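Haf Gough does not believe in the self-cleaning house, and she has cleaned enough of them to have a view. She has worked in and around Surnton for 29 years, first for an agency, then on her own. When I ask what has changed in that time she thinks for a bit and says: "The bottles."

Go on, I say.

"Every June there's a new one. Spray it on, leave it, walk away. And every June I get a call from somebody who sprayed it on, left it and walked away, and it looks the same or it's taken the paint off."

The latest of these is Jolleo, a spray sold on the doorstep in Tisden and now stocked in the hardware shop there. Its maker says one coat will keep a kitchen wall free of marks for seven months. I had expected Gough to laugh at this. She didn't, quite. She had bought two bottles with her own money and used them in three kitchens.

"I wanted to be fair to it. In one of them I'd say it did something. The other two, no. And the one where it did something is a woman who lives by herself and eats toast."

Jörg Reuter, who sells Jolleo locally, was more patient with my questions than I deserved. He told me on the phone that customers often put on too little, or wipe it off too soon. Had the seven months been tested? "It has been tested by the manufacturer," he said. Could I see the test? He would ask. That was on 9th November and I have heard nothing since, though I will gladly print it if it comes.

I put the "too little" argument to Gough, who had plainly met it before.

"They always say that. If it works, it's the bottle. If it doesn't, it's you."

Her own method is dull and she knows it. Warm water, a drop of washing-up liquid, a soft cloth, and a second cloth to dry. She starts at the bottom of a wall and works up, so that dirty water doesn't run down over dry paint and leave streaks. I asked if that really made a difference or was just something people repeat.
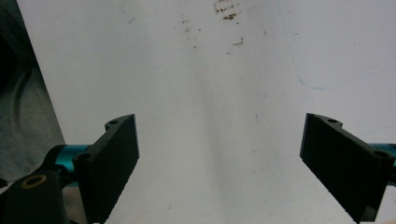 "Try it on your own wall and see," she said. "I'm not selling it."

She is less sure about other things than I had hoped. Vinegar she has gone off. Bicarbonate of soda she thinks is mostly a way of making a paste and then having to clean up the paste. On grease behind a cooker she admits that she does use something strong, a Kokkinos degreaser, and doesn't much like the smell.

I wondered whether she might have her own reasons for running down a product that promises to put cleaners out of work. She took that better than Reuter might have.

"Of course I might. But I charge by the hour, don't I? If there was a spray that did half the job, I'd get round six houses in a day and be home for tea."

She still has most of the second bottle. I could have it, she said, if I wanted to try it for myself, and I took it home on the bus. It is under the sink.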